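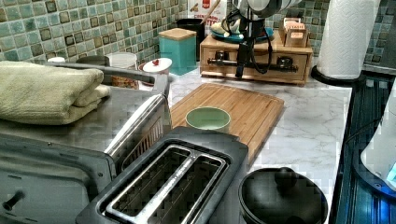

**글 · Wivska 살림교실 편집부**

# 3장. 조리대 위의 땅값

저는 부엌을 볼 때 바닥 넓이는 잘 안 봐요. 조리대부터 봅니다! 부엌일은 거의 다 거기서 벌어지니까요. 이 장에서는 조리대를 '땅'이라고 생각하고, 어느 물건에 어느 자리를 내줄지 같이 정해 보려고 해요(2장에서 서랍 비우기를 끝낸 분은 그 메모를 옆에 펴 두세요).

우선 말부터 맞춰 둘게요. 벽에 붙은 안쪽은 '뒷줄', 도마를 놓고 손을 움직이는 곳은 '작업면', 몸에 제일 가까운 쪽은 '앞줄'이라고 부르겠습니다. 통이나 작은 서랍처럼 키가 있고 잠깐씩만 손대는 것들은 뒷줄에 어울려요. 토스터나 냄비처럼 덩치 큰 것들이 늘 고민인데, 매일 쓰면 앞줄에 둬도 되고 일주일에 한 번 쓸까 말까 하면 장 안으로 들어가야죠. 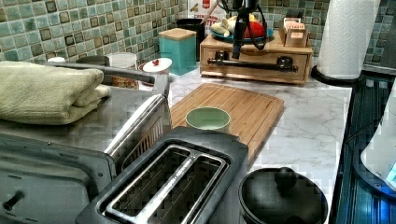
*그림 3-1. 뒷줄에는 보관통과 나무 서랍, 작업면에는 대나무 도마.*

제가 Buvberg로 이사하고 처음 한 일도 줄자를 들고 조리대를 재는 거였어요. 작업면으로 남은 폭이 736밀리미터! 넉넉한 줄 알았는데 도마 하나 눕히고 볼 하나 놓으니 양파 껍질 둘 데가 없더라고요. 그래서 그 주 수요일에 뒷줄을 싹 다시 짰습니다. 통 14개를 전부 꺼내 놓고 한 달 안에 연 것만 돌려보냈는데, 그러고 나니 저녁 준비가 훨씬 덜 답답했어요.

보관통은 속이 보이는 것과 안 보이는 것을 섞어 써도 괜찮아요. 시리얼처럼 줄어드는 게 보여야 제때 사는 것은 투명한 통에, 빛을 싫어하는 찻잎이나 향신료는 불투명한 통에 담으면 됩니다.
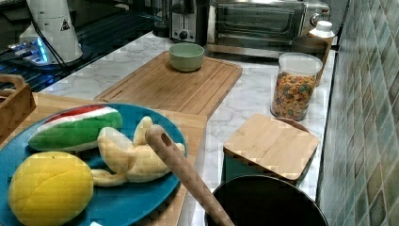

도마도 마찬가지로 용도를 나눠 두면 편해요. 하나는 써는 자리, 하나는 접시나 그릇을 잠시 내려놓는 자리로요. 둘 다 홈이 파인 것일 필요는 없고, 물기 많은 과일을 자르는 쪽만 홈이 있으면 충분합니다.

### 시작하기 전에

- 줄자와 연필
- 자기 집 조리대를 위에서 본 밑그림 한 장
- 2장에서 적어 둔 물건 목록

밑그림에 뒷줄, 작업면, 앞줄을 선으로 나눠 그린 다음 3.1절로 넘어갑시다. 첫 활동은 앞줄에 놓인 물건의 이름을 적고, 마지막으로 쓴 날을 옆에 써 보는 거예요.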